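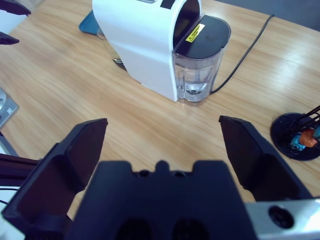
Wednesday, late. Or early, depends how you look at it

Back at the flat in Morkbridge. Bag still zipped up in the hall, feet like puddings. Writing this now or it won't get written, same as the Trunda trip, which I have precisely one page on and half of that is a bus timetable.

So, Nuncombe. Five days, home today. Going to go backwards, as the end is the bit I can still remember.

This morning: up at stupid o'clock for the ferry. Landlady had left rolls in a paper bag on the stairs with our room number on. Cheese and something pickled. Ate mine on the quay before it was properly light, K saved hers and then was smug about it at eleven when I was starving. Sea flat as anything. Gulls asleep on the railings, all facing the same way.

Ferry fine. Train not fine. Sat outside Morin for ages with no announcement, then a very long announcement about why there had been no announcement. Man opposite doing a jigsaw on a tray. A jigsaw! On a train! Had the edges done by the time we moved.

Yesterday was the lighthouse day and I want to get it down properly. 46 steps from the road to the gate, says so on a little painted sign, and you think oh, that's nothing, and then there's the actual path. It goes up and round and up again, gorse both sides, the kind of path where you keep thinking the next bend is the top. K in front the whole way, never once out of breath, telling me about her cousin's kitchen extension. I contributed the odd grunt.

Worth it though. Whole bay laid out, the town all bunched up round the harbour with its back to the wind, slate roofs gone silver. Stayed so long my ears hurt. There was a visitors' book in a tin box by the door and I signed it and then turned back a few pages like you do. Someone had written "2241 miles to see this and it's foggy". No name. Felt for them.

Came down the other side by mistake. Ended up in a farmyard. Dog very loud, farmer very nice, pointed us along a lane that came out behind the chapel. Chapel locked. Peered in the windows anyway, blue ceiling with stars on it, can't get over it. Must find out who painted them. Nothing in the leaflet except that the bell weighs 1000 pounds and came over by boat, and fell in, and had to be fished out again.

Supper at the place on the slip, the one with the crab. Had the crab. Had K's crab as well, mostly.
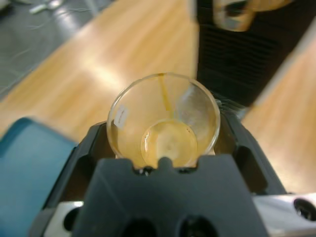

Shallow pool in the cup.

Monday, or was it Sunday, no, Monday, was the wet one. Rained sideways. Did the museum, which is one room and a corridor, lots of knots. Knots on boards, knots in frames, a knot under glass with a card saying "origin disputed". I liked it more than K did. She went and sat in the porch with her book and I read every single label. Bought a tea towel (knots). Then the bookshop, then the bakery, then the bookshop again because I'd left my umberella in it.

Number 55 bus round the headland in the afternoon just to be somewhere dry. Best decision of the week. Windows steamed up so you had to keep rubbing a hole, and through the hole, cliffs, a field of very wet sheep, one red phone box with a boat parked next to it. The driver stopped to hand a lady her prescription out of the window. Stayed on right to the end and he let us stay on for the way back too, didn't charge us again.

First two days have run together a bit. Beach. Other beach. A walk to the mill that we gave up on at the second stile, nettles. Chips on the wall with our coats on. K swam, I held the towel and was told I'd regret it. Have been regretting it on and off since Morin.

Things to remember for next time, if there is one, and K already says September:
Front room not back. Back room has the bins.
Take the proper boots.
Cash for the ferry, machine doesnt like cards.
Ask about the stars.
Swim.

Owe Kendra for her half of the crab, and the train sandwiches. She's written it all in her phone as "Grewal & co, expenses", so no getting out of it.

Washing on tomorrow. There's sand in this notebook, it's getting in the pen. Found a shell in my coat pocket that I don't remember picking up, small, yellow, chipped on one side. Have put it on the windowsill next to the one from Trunda.

Bed.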